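What Happens at a Robot Open Day?

Have you ever wanted to see a real robot up close? Some workshops and labs have an open day, when families and school groups can come in and watch. The one in this story was held in May at the Boonyarit workshop. A class of Year 4 students went along with their teacher, Gemma Tindall.

Getting ready

Before anyone went in, Ashley Fairclough from the workshop went over the rules. Stay behind the yellow tape on the floor. Keep your hands to yourself. If you hear someone call "stop", stand still.

The rules are there because a robot arm can move quickly, and it doesn't always know that a person is near. Every big robot at Boonyarit has a red stop button close by. A worker stands beside the button the whole time the robot is switched on.

What is a robot, anyway?

A robot is a machine that can sense what is around it, work out what to do and then move. A toaster is a machine, but it can't find the bread by itself.

Most robots don't look like people. The first one the class saw was a flat cart called Bonda that carries boxes from one end of the workshop to the other. It can carry 50 kilograms, and it slows down when something gets in its way. Neville Sedgwick put a foam block on the floor so that everyone could see it steer around.

Why give a robot two arms?

Some robots are built with a body, two arms and two hands, a bit like ours. Our homes and schools are full of things made for human hands, such as cups, taps, door handles and drawers. A robot with hands can try to use the same things we do, so we don't have to change the whole kitchen for it.

Hands are hard to build, though. Your own hand has lots of small bones and muscles, and your skin tells you how hard you are pressing. A robot hand needs motors to bend its fingers. It needs power and signals as well, and these can travel through cables.

Picking things up

Picking something up is one of the first jobs a robot with hands has to learn. It sounds easy. You have been doing it since you were a baby. For a robot there are several steps:

Find the object.
Move the hand to the right spot.
Close the fingers.
Lift without dropping it.

Different objects cause different problems. A plate is hard and flat, so the fingers have to get hold of the rim. A packet of tissues is soft. If the fingers squeeze too much, it squashes. If they don't squeeze enough, it slips out.
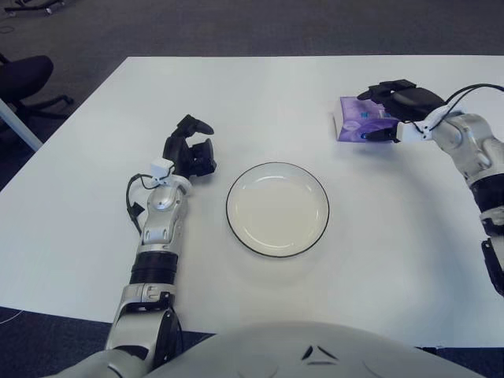

Caradog Voyle, who works with the two-armed robot, told the class that practice matters most. His team might try the same pick-up 100 times in a morning. They move the object a little each time – closer, further away, turned sideways – and write down what went wrong. One student asked if the robot gets bored. Caradog said no, but he does.

Who tells the robot what to do?

There is more than one way to teach a robot. A person can write instructions on a computer. A person can also guide the robot's arms through a job, and the computer keeps a record of the movements. After many records, the robot can start to try the job on its own. It still makes mistakes, and people still need to check its work.

Words to know

Sensor: a part that lets a robot notice things, such as light, sound or touch.
Motor: a part that makes something turn or move.
Grip: to hold something firmly.
Program: a set of instructions for a computer.

Try it at home

Put on a pair of thick winter gloves and try to pick up a coin, a plastic plate and a packet of tissues. Which was the hardest? Now try again with one eye closed. Ask someone in your family to have a go and compare your answers.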